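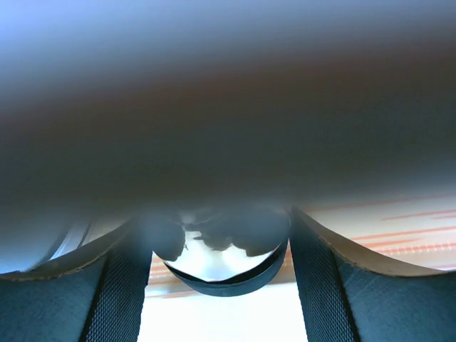
Am Arbeitsplatz Rakport: die beiden Greiferfinger mit ihren geriffelten Innenseiten, in der Mitte ein rundes, blankes Metallteil mit dunklem Rand.

Kallano in Flistham: Unser Alltag mit dem Greifer

Galerie vom 16. November 2023

Wer uns schon länger kennt, weiß, dass bei Kallano in Flistham sehr viel durch die Hände geht, und das war immer ganz wörtlich gemeint. Kleinteile kommen in Kisten an, werden herausgenommen, gedreht, angeschaut, abgelegt und wieder eingepackt, an starken Tagen bis zu 2000 Stück. Seit September arbeitet an einem unserer Tische ein Roboterarm mit, den wir nach dem Projekt einfach Rakport nennen (einen hübscheren Namen haben wir gesucht, aber keiner ist hängen geblieben). Viele von euch haben gefragt, wie das denn nun ist, so im täglichen Betrieb, und deshalb haben wir diese Seite gemacht und ein bisschen herumgefragt.

Zu den Fingern wollte Araceli Mateos unbedingt etwas loswerden, sie richtet den Arbeitsplatz nämlich morgens ein. Die feinen Noppen auf den Innenseiten hat sie inzwischen besser im Blick als ihre eigenen Handschuhe, sagt sie, und glänzende Teile sind ihr am liebsten und am lästigsten zugleich: schön anzusehen, aber jede Lampe und jeder Schatten spiegelt sich darin. Zweimal haben wir ihretwegen schon die Leuchten umgehängt, und vermutlich hängen wir sie noch ein drittes Mal um.

Am meisten verändert hat sich der Tag für Wanda Kaczmarczyk. Neun Jahre hat sie am Ablagetisch gestanden, und abends, so erzählt sie es selbst, hat sie die Handgelenke gespürt. Jetzt legt sie vor, prüft nach und entscheidet bei den Teilen, mit denen Rakport nicht zurechtkommt. »Ich schaue mehr und hebe weniger«, sagt sie. Dass sie dafür öfter auf den Bildschirm sehen muss, gefällt ihr nicht besonders, und wir haben versprochen, das hier auch so hinzuschreiben!

Rodrigo Garrido war anfangs skeptisch und ist es, mit einem Augenzwinkern, immer noch ein wenig. Ihm fehlt das Gespräch über den Tisch hinweg, denn wo früher zwei Leute nebeneinander standen, steht heute oft nur noch einer. Wir haben darum die Frühstückspause wieder für alle auf dieselbe Zeit gelegt, und seitdem ist es am großen Tisch bei der Kaffeemaschine so voll wie lange nicht mehr.

Entlassen wurde wegen des Arms niemand, das war vorher mit der Belegschaft so vereinbart. Zamfira Neagu hat die Schulung mitgemacht und bringt den anderen nun bei, wie man einen Griffpunkt verschiebt oder den Arm nach einem Halt wieder freigibt. Fünf Kolleginnen und Kollegen können das schon allein.

Fragen zum Arbeitsplatz oder zur Schulung nimmt Maricel Malabanan im Büro gern entgegen.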